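Re: [woodtops] Oil or wax for a pale board that shows everything?
February 2019

Auður Arnardóttir wrote:
> I have a big loose board the colour of weak tea and a table that
> is nearly the same, and I'd like them to end up looking like they
> belong in one room. The board has never had anything put on it as
> far as I know. The table has a groove in it that collects crumbs
> and I have been going at it with a toothpick like a mad person.
> Do you oil first and clean later, or the other way round? And
> would you bother filling the groove?
> Auður

Hi Auður, and everyone else who got stuck on this thread in January and then wandered off (me included, sorry!)

Clean first, always. I've done it the other way and sealed a lovely layer of fluff into a shelf, where it still lives. I've got more or less your situation, a pale board and a table that half matches it, so I'll just tell you what I've been doing and you can pick out the bits that suit.

The board

Mine came from Brimham, out of the offcuts rack, and it's a walnutty sort of tone but on the light side. I keep it flat on the floor when I'm working on it, as my back prefers kneeling to leaning.

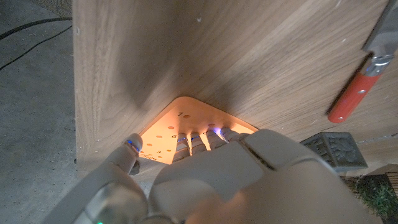 My trouble with pale boards is dust, far more than scratches. I wipe along the grain with a barely damp cloth, leave it, have a cup of tea, then go over it again with a dry one, and there's still always something. Look at those tiny white specks, they stand out a mile against the darker streaks. On a rougher oak you'd never see them. If you want to sand, go very gently with 200 grit and follow the streaks, even though they run at a slant and your arm wants to go straight. Then hoover, then wipe, then oil. I use Lukar, the thin one, two coats, and I leave it overnight between them. It does deepen the colour a bit, so try a corner of the underside before you commit. Mind what you leave lying about on it while the oil cures, too. I once left a plastic set square on a fresh coat and had a ghostly triangle for weeks.

The table

Same family of colour, light brown with fine streaks, and I think it's the streaks that make the two pieces get on together. I wouldn't fret about an exact match. The strip on the far side of my groove is slightly darker than the rest of the top anyway, and once there are a few things on the table you stop looking for it. A bit of strong colour helps as well. My knobbly orange ball does more for that table than any tin of stain would!
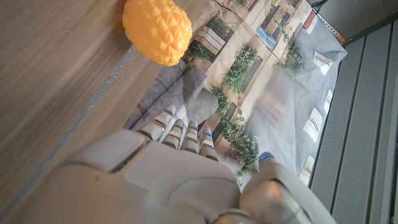
Filling the groove

I wouldn't. I asked Liang, who used to do tabletops for a living, and the answer was that a filler line in pale wood always shows, and if the wood moves in winter it cracks and looks worse than the gap did. Put the toothpick away and get an old soft paintbrush instead – sweep it from one end to the other and catch the crumbs at the bottom. Then a little Rekora wax on the brush, very little, buffed off before it goes gummy.

How big is your groove, by the way? If you can get a coin in it, ignore all of this and ask again, I'd want to know what's going on underneath first.

Off to find my good cloth.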